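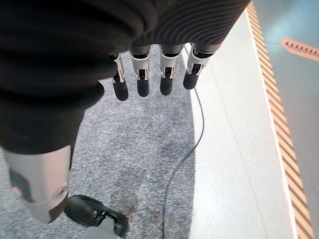 Canida is a two-armed household robot and the training service sold with it, made by the robotics firm Dremosum. It is meant for light work in ordinary rooms, such as clearing a coffee table, moving fruit and putting crockery back where it belongs. The service side, known as Itis, has attracted as much interest as the machine, as it lets a buyer have the robot taught in their own home on their own things.

Design

The arms have silver housings joined by ribbed black sections, with cabling carried along the outside. Owners may choose between a jointed hand with humanlike fingers and a simpler gripper, and the two can be fitted at once, one to each arm. The mixed set-up is a real delight to work with. The hand can wrap itself around awkward shapes, while the gripper is quicker to learn and much easier to repair.

A small camera at the wrist gives a close view of the fingers and whatever lies under them. A second one at the head takes in the wider room. Eduardo Bautista, who led the design of the hand, has described the wrist view as "the one that matters in the last few centimetres", and it is hard to disagree after a morning spent with the recordings.

Handling soft objects

Fruit is the best-known part of the Canida course. Grapes are a splendid test — they roll, squash and come off the stalk, and no two bunches hang alike.
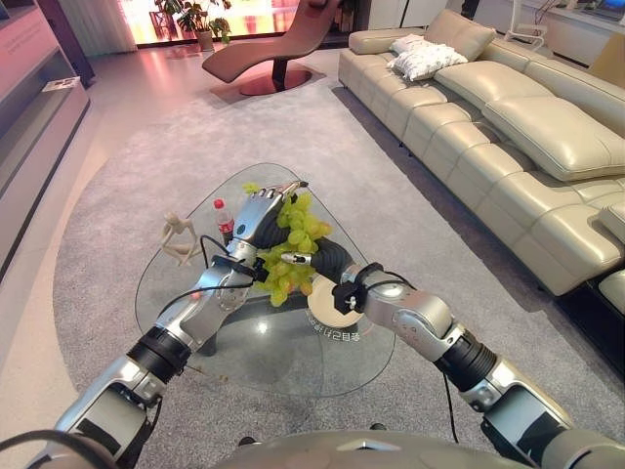 The usual approach is to steady the bunch from both sides, with the fingers curled over the top and the gripper closing in against it, before any move towards a plate. Glass tabletops add a further challenge, as reflections can confuse the cameras, and the course gives them a lesson of their own.

The Itis service

A standard booking lasts 6 days. An operator guides the arms through each task 30 times, changing the starting positions as they go, and the recordings are then used to train the robot for that home. The current library holds 141 tasks, any of which can be used as a starting point. Bookings open each August.

Reception

Early users praised the patience of the operators and the lovely, unhurried way the arms move. The main complaints concern the price of replacement fingertips and a charging time of 8 hours, which rules out a second session on most days. The rival Caruso kit charges faster but comes with grippers only.

See also

Caruso (robot kit)
Household robots
Robot hands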